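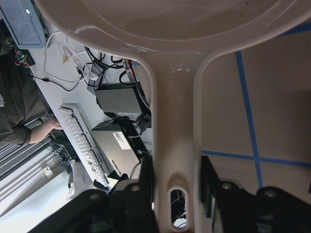

*Cream plastic and a white keyboard.*

**Willow Stakes**

The club had 1000 willow stakes to put in along Kestari Creek before the ground froze, and by the second Saturday-length workday in October they had put in 84.

Silvan Ammann wrote the number on the whiteboard in the Bromgate school shop and underlined it. He was sixteen and had been elected crew leader in September because he owned waders.

"That leaves more than 900," said Conall Fitzgerald, who taught biology and ran the club. "What's slowing you down?"

"The rebar," Silvan said. "You pound the hole, you pull the bar out, and half the time it sticks."

"So who's pulling?"

"Me, mostly."

Fitzgerald looked at the board for a while. Then he handed Silvan the marker and went to move the truck.

They drove out past Jaltmont with the stakes in garbage cans of water in the bed, cut ends down. Eleventh graders rode in the cab and everyone else took the van. The creek ran along the bottom of the Kavanagh place, where the cows had walked the bank down to mud over a lot of years. Mr. Kavanagh had fenced them out in the spring. He had told the club he would give it two years, and if he didn't see trees he wanted his grass back.

Silvan got down to the water and started pounding. Behind him the ninth graders stood holding bundles of stakes against their coats.

"Do you want one of us to do that?" a girl named Petra asked.

"It's pretty heavy."

"I buck hay," she said.

He gave her the hammer. She set the bar on the wet side of the bank, lower than he had been putting them, and it went down in 4 hits. She wiggled it and it came out clean.

"You were up in the gravel," she said.

He went and looked at the ones he had done the last time. They were in a straight row, high on the bank, and it had taken him most of an afternoon. He pushed one with his thumb and it rocked. The water would be two feet below those roots in August, if they ever had roots. He had read the planting sheet himself, out loud, in front of everybody – bottom third in the water table – and then he had picked the spot that was easy to stand on.

"Do we have to redo those?" somebody asked.

"Yes," Silvan said. "Not today, though."

He split them into pairs, one on the bar and one on the stakes, and put Petra at the upstream end so the others could see how low she was working. Then he took a bundle and followed a seventh grader named Luis, who was slow with the hammer but never missed. Silvan set each stake buds up and stepped the mud shut around it. It was boring work and his hands went numb.

Around three Mr. Kavanagh came down on the four-wheeler and sat there with the engine off.

"Looks like a bunch of sticks," he said.

"They are sticks," Luis said.

Fitzgerald laughed from across the creek. Mr. Kavanagh stayed a few more minutes, and when he left he took the empty cans up the hill for them.

In the van Silvan tried to add up the tallies, but two of the pairs had written theirs on their hands and the mud had gotten to it. He asked them to guess. Petra told him to just walk the bank next time with a notebook, before they pulled the old row, and he wrote that down.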